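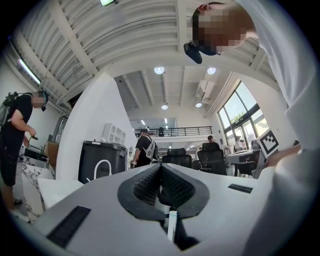 Cleaning the bathroom before guests: how far do you go?
Home & Hearth board, Everyday Housekeeping

thandeka_h
My aunt Annatjie is coming to stay with us in March for two weeks, and I have worked myself into a bit of a state over the bathroom. She is the kindest woman alive, but she kept a guest house for years and she can spot a water mark from the hallway. The faucet has a crust at the base that won't shift, the grout went gray some time before we moved in, and I've been at it every evening after supper with an old toothbrush and baking soda. My husband says to hang a fresh towel and leave it at that. How far do you all go for family?

LolitzLane
Oh, I feel this one! My mother-in-law is the same, and I love her dearly, and I still wipe down the light switches before she comes. For the crust, soak a rag in plain white vinegar, wrap it around the base of the faucet and leave it for an hour while you go and do something nice. Then the toothbrush. You'll be surprised how much comes away.

Themba_M
Careful with that vinegar, please. If your counter or floor is real marble it will etch, and you don't get the shine back without paying somebody. I ruined a windowsill that way in our first house and had to look at it for years. On chrome it's fine for a few minutes, but I wouldn't leave it an hour on any finish I wasn't sure of.

LolitzLane
Fair enough on the stone, Themba, but I've done the hour on chrome ever since I had a kitchen of my own and never lost a faucet yet. My mother did it overnight.

thandeka_h
Thank you both! The counter is plain laminate, so I think I'm safe there. I tried it for half an hour as a compromise (see, I can keep the peace) and most of the white stuff is gone. There's still a ring on the underside where I can't get the brush in.

PreciousVW
Dental floss for the ring. Loop it behind the faucet and saw it back and forth, and use the cheap waxed kind so it doesn't shred on you.

I'm with your husband on the rest, though. When I go to stay with people I want a hook for my robe, somewhere to put my toothbrush that isn't the edge of the sink, and a spare roll where I can find it without having to ask. I couldn't tell you the color of anybody's grout.

nokuthula.m
I'm going to disagree with Precious a little, with love. My grandmother always said you clean for company so that you get to enjoy it too once they've gone home, and I have found that to be true. Do the grout, Thandeka. Paste of baking soda and water, leave it while you have your tea, scrub, rinse, and open the window. Do one wall an evening or your shoulders will never forgive you.

Themba_M
Seconding one wall an evening. And buy a proper grout brush, the narrow stiff kind. The toothbrush is why it's taking you so long.

thandeka_h
Grout brush bought! I've also put up a hook and cleared her a shelf, so Precious gets her way as well. I'll stop at the second wall, I think, and spend the last evening baking.
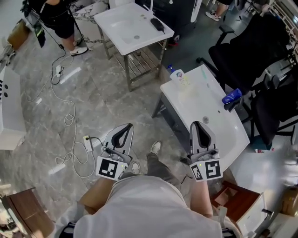
More from Everyday Housekeeping

Towels that smell musty straight out of the dryer
Best way to store spare bedding in a small house
Guests who strip the bed: helpful or not?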